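Rapport de projet semestriel
Équilibrage d'un mode coopératif à quatre joueurs : étude du prototype Hendusell
Version remise le 10 janvier 2020

1. Contexte et périmètre

Hendusell est un jeu de tir coopératif en vue subjective développé comme support commun aux projets de la filière. Une partie oppose quatre joueurs à des vagues d'adversaires dirigés par le programme, sur une carte fermée nommée Ovbridge. Chaque joueur choisit une classe au départ (éclaireur, soutien, rempart, artificier) et la conserve jusqu'à la fin de la manche. La manche s'achève lorsque le convoi atteint le pont ou lorsque les quatre joueurs sont hors de combat simultanément.

Le présent rapport porte uniquement sur la difficulté du mode coopératif et sur le système d'événement saisonnier ajouté en août. Le mode compétitif, la boutique d'apparences et le rendu réseau bas niveau sont traités par d'autres groupes et ne sont mentionnés ici que lorsqu'ils ont une incidence sur nos mesures.

La question posée dans la fiche de projet était la suivante : peut-on maintenir un taux de réussite stable entre des équipes de niveaux différents sans modifier les points de vie des adversaires en cours de partie ? La contrainte est forte. La plupart des solutions rencontrées dans la littérature agissent précisément sur cette variable, et les joueurs la remarquent vite.

2. État initial du prototype

Dans la version de départ, la composition des vagues était lue dans un tableau statique. Chaque ligne indiquait le type d'adversaire, le point d'apparition et un délai exprimé en secondes depuis le début de la vague. Aucun retour de la partie n'intervenait. Une équipe ayant perdu deux de ses membres recevait la même vague qu'une équipe complète.

Trois défauts ont été relevés lors de la relecture du code :

- les délais étaient calculés sur l'horloge du client hôte, d'où des décalages lorsque celui-ci perdait des images ;
- deux points d'apparition proches du pont étaient actifs même quand le convoi se trouvait encore dans l'entrepôt ;
- la classe « soutien » ne générait aucun événement journalisé, ses soins étant appliqués directement à la structure du joueur.

Le troisième défaut interdisait toute analyse du rôle du soutien. Il a été corrigé en premier, avant toute collecte. 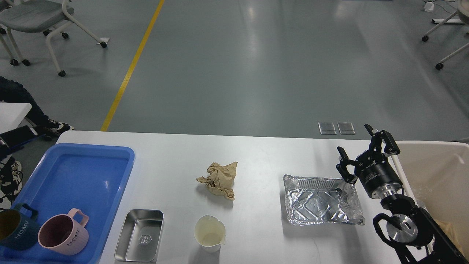
Figure 1. Plateau bleu et tasses « HOME » sur la table blanche.

3. Collecte des données

L'outil de journalisation, Sydorenko, enregistre les événements de partie dans un fichier texte à raison d'une ligne par événement. Chaque ligne comporte un horodatage serveur, un identifiant de joueur anonymisé, un code d'événement et la position du convoi. Les dégâts inférieurs à un seuil fixé sont agrégés par seconde pour limiter le volume.

La campagne a produit 2871 manches exploitables. Les manches interrompues par une déconnexion avant la fin de la première vague ont été écartées. Celles où un joueur s'est déconnecté plus tard ont été conservées et marquées, le joueur absent étant assimilé à un joueur hors de combat. Ce choix est discutable ; il est repris en section 6.

Les joueurs n'étaient pas informés de la version du directeur de vagues utilisée. L'affectation se faisait à la création de la manche, par tirage côté serveur, et non par joueur. Une même équipe pouvait donc rencontrer les deux versions au cours d'une soirée.

4. Directeur de vagues adaptatif

Le directeur proposé, Plistow, conserve le tableau statique mais en modifie deux paramètres : le délai entre deux groupes d'adversaires et le choix du point d'apparition. Les points de vie, les dégâts et le nombre total d'adversaires restent inchangés, conformément à la contrainte.

La décision repose sur un indice de pression calculé à chaque fin de groupe. L'indice combine la proportion de joueurs debout, la vitesse du convoi et le temps écoulé depuis la dernière élimination. Une valeur haute allonge le délai avant le groupe suivant et privilégie les points d'apparition éloignés. Une valeur basse produit l'effet inverse. L'indice est lissé par une moyenne glissante pour éviter les oscillations observées dans les premiers essais, où un seul joueur relevé suffisait à déclencher un groupe entier.

Le délai supplémentaire est plafonné. Sans plafond, une équipe pouvait volontairement laisser un joueur à terre pour ralentir la partie. Ce comportement est apparu dès les premières séances et a été reproduit par plusieurs équipes indépendamment.

Le calcul est effectué sur le serveur. Son coût est négligeable devant celui de la recherche de chemin, qui demeure le principal poste de consommation du prototype lors des vagues tardives. Nous avons conservé la recherche de chemin existante, malgré des blocages connus dans l'escalier nord d'Ovbridge.
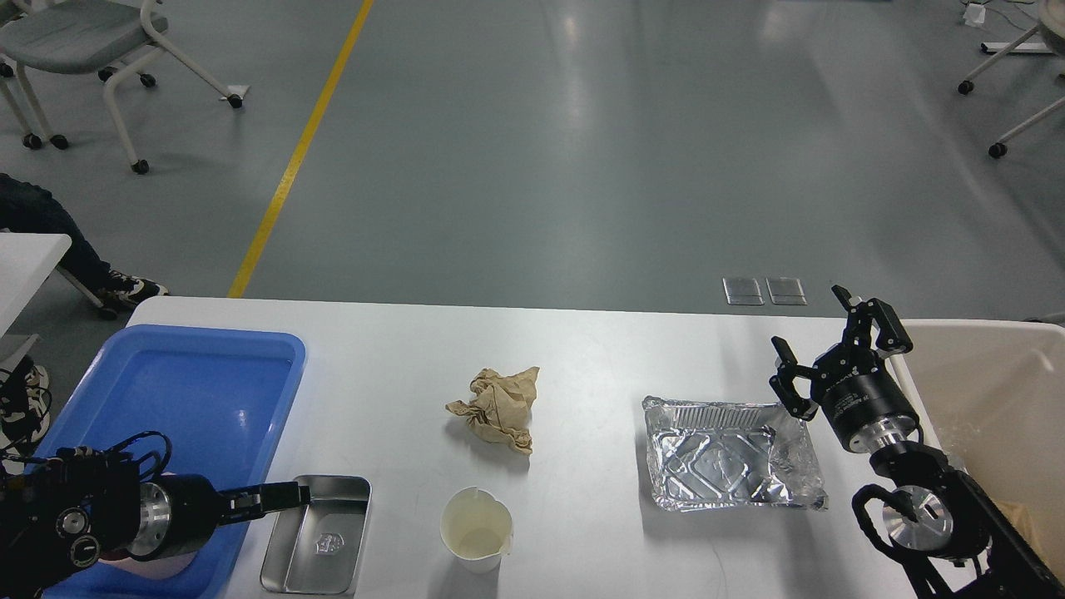

Figure 2. Papier brun froissé, bac en inox et pince noire.

5. Résultats

Avec le tableau statique, la réussite dépend fortement de l'expérience des joueurs. Les équipes expérimentées terminent presque toujours, les équipes débutantes échouent le plus souvent à l'arrivée au pont. Avec Plistow, l'écart se resserre et le taux de réussite global s'établit à 69 %. La durée moyenne d'une manche réussie est d'environ 600 secondes, valeur proche de la cible de conception.

La répartition par classe évolue également. Le rempart, dominant dans la version statique, est moins souvent choisi. L'artificier progresse, ce que nous attribuons à l'usage accru des points d'apparition éloignés : les groupes arrivent regroupés et se prêtent mieux aux dégâts de zone. Le soutien reste la classe la moins jouée dans les deux versions.

L'événement saisonnier complique la lecture. Il introduit des apparences temporaires débloquées par la réussite d'un certain nombre de manches, et les joueurs motivés par ces récompenses adoptent un style plus prudent. Les manches jouées pendant l'événement ont donc été analysées à part. La tendance est la même, avec des durées plus longues.

Un questionnaire facultatif était affiché après chaque manche. La question sur la difficulté perçue utilisait une échelle à cinq niveaux. Les réponses sont plus centrées avec Plistow, mais les équipes ayant échoué répondent nettement moins que les autres, et cette mesure n'a qu'une valeur indicative.

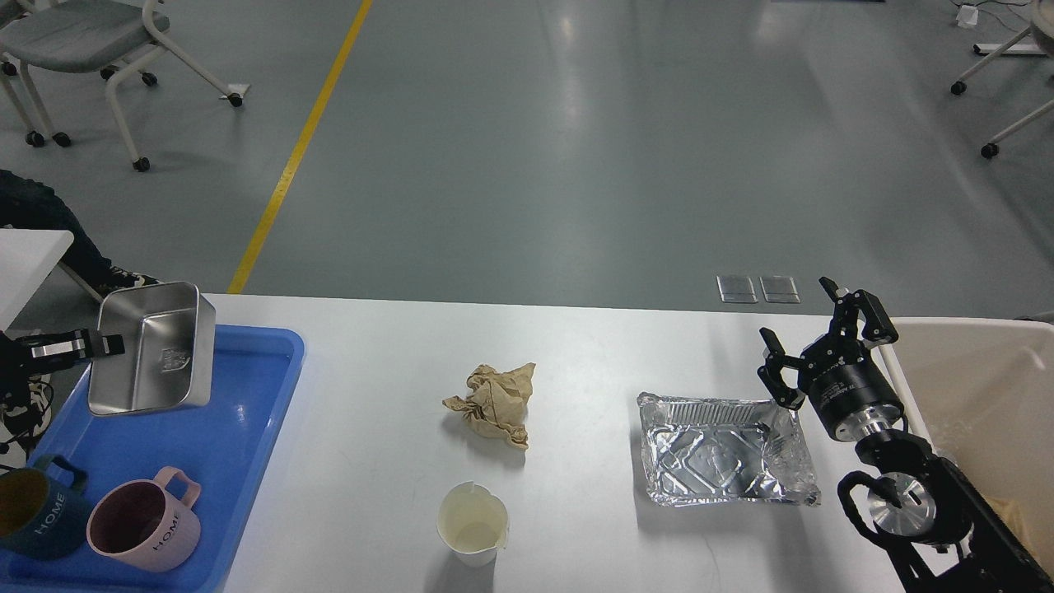
Sydorenko objecte, à titre d'homonyme de l'outil et après lecture de la version intermédiaire, que le plafond de délai masque une partie de l'effet : selon cette remarque, « il fallait publier la courbe de l'indice avec et sans plafond, sinon on ne sait pas ce que l'on mesure ». L'objection est recevable. Les journaux sans plafond existent, mais proviennent des seules séances préliminaires, et leur format antérieur ne contient pas la position du convoi. Une comparaison directe n'a pas été possible dans le temps imparti.

6. Limites

L'affectation par manche et non par équipe introduit un effet d'apprentissage croisé. Une équipe qui débute avec Plistow aborde ensuite la version statique avec une meilleure connaissance de la carte. Un tirage par équipe aurait été préférable.

Le traitement des déconnexions favorise le directeur adaptatif, qui allège la pression dès qu'un joueur manque. En excluant toutes les manches marquées, l'écart entre les deux versions diminue mais conserve le même sens.

Une seule carte a été testée. Ovbridge est linéaire, et la vitesse du convoi y constitue un bon indicateur de progression. Sur une carte ouverte, cette composante de l'indice devrait être remplacée, par exemple par la surface contrôlée.

7. Travaux restants

- Remplacer l'horloge de l'hôte par l'horloge serveur dans le module d'événement saisonnier, seul module non migré.
- Corriger le maillage de navigation de l'escalier nord.
- Rejouer les séances sans plafond avec le format de journal actuel.
- Documenter les codes d'événement du soutien, ajoutés tardivement et absents de l'annexe technique.

Le code du directeur et les scripts d'analyse sont déposés sur le dépôt de la filière, dans la branche « plistow ». Les journaux bruts sont accessibles sur demande auprès du groupe.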